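Right, pots. I've put off the pot post for ages and the kettle's on, so here goes 🧵

---

I've been helping Snædís Stougaard pick what goes in the pretend-and-real cooking corner at Domullow (opening in November, fingers crossed!) and I now have Opinions about saucepans. I did not have these in the spring.

---

Rule one from me: clear lids, every time. Kids want to see what's in there, and so do I. With a solid lid they're off and on with it all afternoon, clang clang clang, and my head can't take it.
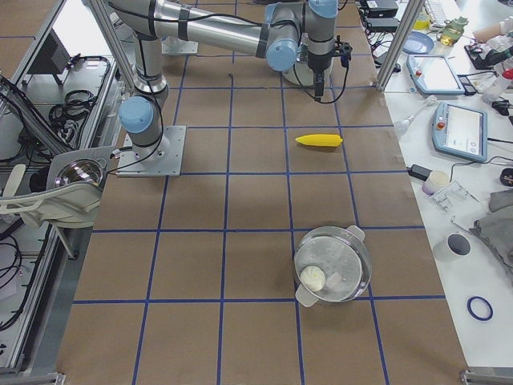 *Silver pot, lavender handles, one bun in residence. Corn still waiting its turn.*

---

I'm very fond of those lavender handles. Snædís says they'll look grubby by Christmas. We've agreed to disagree, and I've agreed to do the scrubbing 🙃

---

Sizes! Our list from Zatix had 22 pots on it. Twenty-two! We have 2 shelves. I got the pencil out and crossed off everything I wouldn't want to wash up myself, and it got short very quickly.

---

Then there's colour. I went in wanting everything plain and came out completely soppy about green.
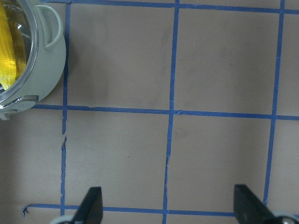 *The sage green one, with something very yellow under the lid. My favourite, don't tell the others.*

---

Look at the loop on that handle, too. I like a loop, you can get a proper hold of it with an oven glove on (my own pan at home has mean little stubs and I've sworn at it more than once).

---

A few of you asked about the blue tape. It's squares, so everything gets a spot and you can say "pop it one square over" instead of "no, there, THERE". I've done the same on my worktop at home and I'm never going back.

---

Now the big question, which is whether a rice cooker earns its place. It takes up a lot of room and it isn't a pretty thing next to the pots. Steinarsdóttir voted no. I voted yes, loudly.
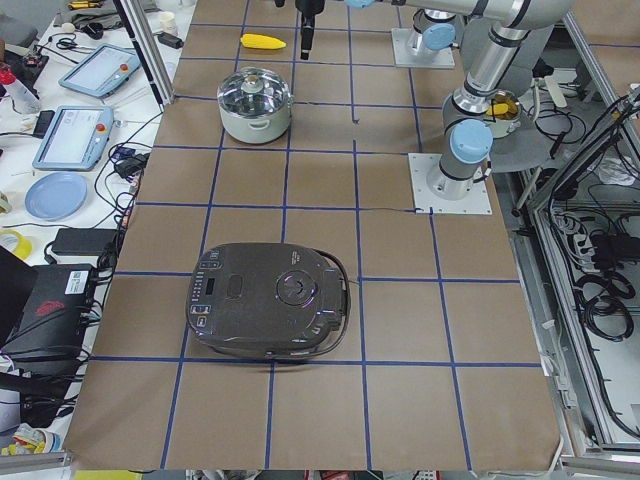 My case is that rice is what most of our families cook, so a kitchen corner without one feels a bit daft. A carrying handle helps as well, I'm forever shifting things from one end of a table to the other.

---

Budget was 100 quid for the extras and we've spent 68, so there's room for a ladle and perhaps some bowls. Rorkik do nice deep ones. If you've got bowls you love that survive being dropped, send me links please!

---

Tea's gone cold. More on spoons tomorrow 🥄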